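Milk In Tea: Does It Matter When You Pour?
Project report, Plevmont Science and Home Arts
March 31, 2018

My grandmother puts the milk in first. My dad puts it in last and says anyone who does it the other way is ruining good tea. I've been listening to this argument my whole life, so when we had to choose a kitchen question for our spring project I already had mine. Does the order change how the tea looks and tastes, or is it all in people's heads?

I wanted to do it the way people do it at home, with a mug and a table and a bottle of milk, and no lab stuff except a thermometer. My teacher was fine with that as long as I wrote down every step, so I did, and my notebook now has tea on most of the pages.

What I used

Black tea bags, the plain kind. I bought the Tichý ones because they were on sale, and I used the same box the whole way through so the tea wouldn't change on me. Milk in a small clear bottle, which makes it super easy to see how much you've poured. A kettle, a kitchen timer, a thermometer, a teaspoon, and mugs. I marked the water line on the inside of each mug with a bit of tape (the tape fell off in the hot water, so then I switched to measuring with a cup, like I should have in the first place).

How I did it

Every mug got one tea bag and the same amount of water, right off the boil, and sat for 4 minutes. For the milk-last mugs I took the bag out, poured the milk, and stirred. For the milk-first ones I brewed the tea in a second mug and then poured it onto the milk, so the bag was never sitting in cold milk. My grandmother says that's cheating and she just drops the bag right in. I tried it her way once and the tea came out so weak and pale that I decided to leave it out of the results, but it does explain some things about the tea at her house!

I did the pouring myself each time and took the cap off the milk before I started the timer. The first day I was fighting with the cap while the tea got stronger and stronger, and I had to throw that whole batch out. 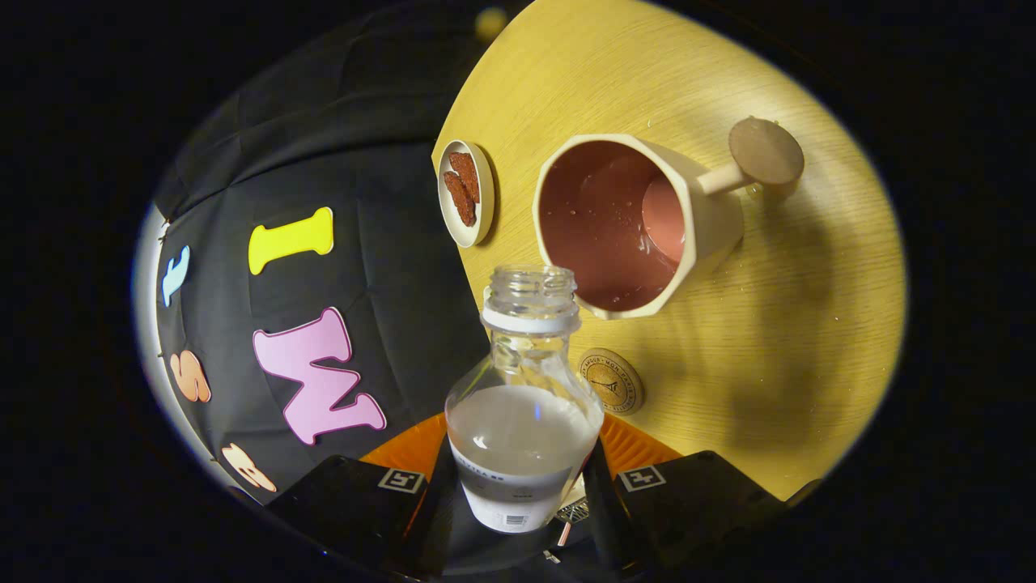
The tasters were five people from my family and my building, and they didn't get to see me pour. Each of them got two mugs and had to say which one they liked better and whether they could guess the order. I made them drink some water in between. I also wrote down the color of each mug before and after the milk, which was harder than it sounds. I started out with words like "brick" and "caramel" and by the end I was holding paint cards from the Clisel hardware store next to the mug. That worked a lot better and I wish I'd thought of it sooner.

What happened

The color was the easy part. Once everything was stirred, I couldn't find any difference between milk first and milk last. Both matched the same paint card every time. Before stirring they look totally different, though. Milk poured in last goes down in a cloud and comes curling back up, and I probably wasted ten minutes just watching that.

Taste was more interesting. Two of my tasters picked milk first both times they were asked and said it was smoother. The others went back and forth and mostly shrugged. When it came to guessing the order, they were wrong about as often as they were right, and that includes my dad, who is not happy with this report.

The temperature surprised me. The milk-first tea was a little cooler, and I was all excited until I figured out that it had been poured from one mug into another, and the second mug was cold. So that result probably has more to do with the mug than with the milk.

What went wrong

Besides the tape and the cap, I think my biggest problem was the mugs. They weren't all the same shape, and the wide ones cooled off faster. Also five tasters is not a lot. I'd like to do it over in May with matching mugs, warmed up first, and more people, and maybe try a stronger tea where the milk has more work to do.

For now my answer is that I can't show the order makes a difference if you brew the tea separately and stir it. If you put the bag in with the milk, it does, and you should stop doing that. I've told my grandmother. She's still putting the milk in first.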